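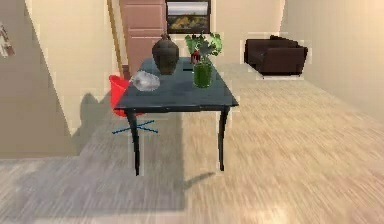

Chaltu Kahsay asked whether a petition to Winden council has to be on paper. No, either works, but dont mix the two in one lodgement.

So, quick version.

Write the request first. One sentence, what you want council to do. Not the history of the Pelletier Street bus cut, just the ask.

Put that same sentence at the top of every page. Pages without it get tossed.

Name, street address, signature. Need 39 valid ones for a spot on the agenda - get more, people forget their postcode.

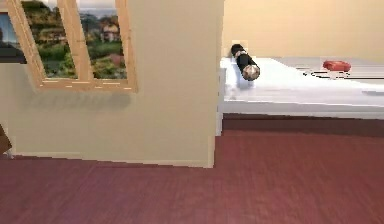
Then find a councillor to table it. Email, short, PDF attached. Lodge 10 days before the meeting, at the front counter or online. Keep a copy of evrything.

Want to speak as well? Seperate form. Six minutes max, and September's list is filling up.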